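Fluvby notifications merging with messages - anyone else?

General chat > Apps and social
Page 1 of 1

tinribs
So on Thursday Fluvby rolled the new inbox out to me and I have to say I'm not a fan. The old one had notifications in one tab and private messages in another, simple. Now it's one long list. I opened it at lunch and had 92 unread things, of which two were from people I know. The rest was "so-and-so liked a post in a group you joined" and that sort of rubbish.

I've hunted through settings on my phone and can't find a way to split them again. Has anyone managed it?

marrowfat
Got it in February, I think they did our lot early. You do get used to it. There's a little funnel at the top right, tap that and pick "People only". It forgets every time you close the app though, which drives me up the wall.

tinribs
Ta, found the funnel! Yes, forgets straight away. Bit daft. 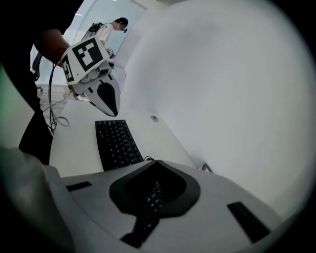 What bothers me more is the read receipts. Before, I could see a message in the preview and leave it till I had time to answer properly. Now scrolling past it seems to count as reading it, so my sister thinks I'm ignoring her. I've had one very frosty phone call already.

oldgatepost
Scrolling past doesn't mark it read. You must be tapping it.

tinribs
I'm not tapping it. I tested it with my other half sat next to me, phone flat on the sofa arm, one finger scroll, and the tick went blue on theirs.

oldgatepost
Well mine doesn't do it, and I'm on the same version I'd imagine. I like the new inbox, for what it's worth. I used to miss messages for weeks when they were in that second tab. Moved over from Luvbridge and this is how theirs always worked.

pipandsqueak
Luvbridge is hardly a recommendation, I left because of the inbox! And it does mark them on scroll, but only if the message is short enough to show in full. Long ones you have to open. Took me ages to twig that. So you might both be right.

oldgatepost
Fair enough, most of mine are long. My family can't write a short one.

marrowfat
Is it the same in a browser? I only use the phone.

pipandsqueak
No, the website's miles better for this. Two columns, people on the left and everything else on the right, and it remembers. I've given up on the app for messages and just do them all in one go of an evening, on the computer. I type far quicker with a proper keyboard anyway, a plain black one like mine on a white desk beats prodding at glass any day. Only snag is that it logs you out if you leave it overnight.

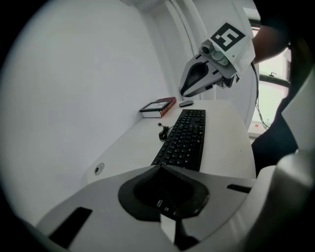

The other thing worth doing on the website is leaving old groups in bulk, because the app makes you do them one at a time. I was in 70 of them, some with over 2,000 members that I'd joined to ask a single question about a boiler. Got rid of nearly all of them and the list has gone very quiet. I did it sat at my white desk, facing a pale grey wall with no telly to distract me, and it still took most of an evening. You have to confirm every batch.

tinribs
Right, that's my weekend sorted then. Didn't know you could do batches.

hobnob_kev
428 unread here, beat that. I don't open it any more. If people want me they can ring.

marrowfat
How do you find out about anything?!

hobnob_kev
I don't, it's lovely.

oldgatepost
Has anyone reported the blue tick thing to them? There's a feedback form under Help. I still reckon it's a bug and they'll fix it if enough of us moan.

pipandsqueak
I did. Got an automatic reply saying thanks for enjoying the new inbox.

tinribs
Sent mine just now. Will report back if I hear anything, but if it's the same reply I'll be cross. Doing the groups tonight.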